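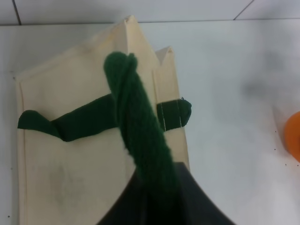

Can a machine fold cloth bags yet? Small shop, not a factory

Posted in: Shop floor and back room

Gotdale
June 27, 2023

Quick one, hopefully. I run the packing side of a small refill shop and we send orders out in cotton totes. Customers bring them back, we wash them, and then somebody has to fold the lot. 316 came back last month. It's the most boring job in the building and everybody hides when the basket comes out.

A rep told me at a trade day that robots "do laundry now" and I should stop paying people to fold. Is that true of bags with handles? I've seen clips of towels being folded, but a towel has no straps. Budget isn't huge. Would rather hear it from someone who's used one than from another brochure.

Also does it matter that ours are all a bit different? Two suppliers, handles not the same length, some bags shrunk.

Alvar Blomqvist

Short version - not yet, not for your money.

Longer version. I did maintenance at Lundgren for years (contract laundry, hotels mostly) and then helped with trials of an arm at a smaller place, so I've seen both sides of this. Flat work is fine. Sheets, towels, napkins, machines have done those for ages and they're fast. But those aren't really robots in the sense your rep means, they're rollers and air jets and they want the same rectangle every time.

An arm with a gripper is a diffrent thing. It can pick a bag up, no bother. What it struggles with is knowing what the bag has turned into once it's picked up. Cloth doesn't keep its shape, so every go is a new problem. On the trial we got a decent fold out of it in about 30 tries once the settings were right, then somebody swapped in bags from another batch and we were back to the start.

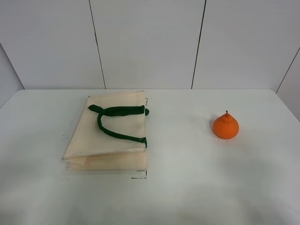 Handles are your real trouble, and you're right to ask. The body of a tote is easy enough to fold over on itself, it's a rectangle more or less. Then you've got something like that green one, a thick soft strap in a loop over the face and the ends bunching up at the side of the bag. A person tucks it in without looking. The machine has to find it first, work out which bit is strap and which bit is bag, and not grab both. A strap in a different colour helps the camera a lot, by the way. If yours are cream on cream I'd expect worse. The fruit, on the other hand, is the sort of thing an arm is happy with. Firm, bright, doesn't flop about. People see a robot pick up an orange and assume cloth is next week's job, and it isn't.

Different handle lengths - yes it matters, a fair bit. Sort by supplier before you try anything.

If you want to spend something, spend it on a folding board. We cut ours from an offcut. Halved the time.

Oretura

just get one of those shirt folding boards off the internet, works for bags

Flostport

Mostly agree with Alvar but I think he's a bit gloomy. We had an arm on loan last October and it folded plain bags well enough if someone laid them flat for it first. Slow though. And if someone's laying them flat they may as well fold them, which was my boss's point and the end of the loan.

Two things I'd ask the rep:

Can it start from a heap, or does each bag have to be put down tidy?
What happens when it gets one wrong - does it notice, or does it carry on and stack a crumpled one?

Ours carried on.

Have you thought about not folding them at all? We roll ours now and stand them in a crate, handles inside. Customers dont mind and it's quicker than any fold I know.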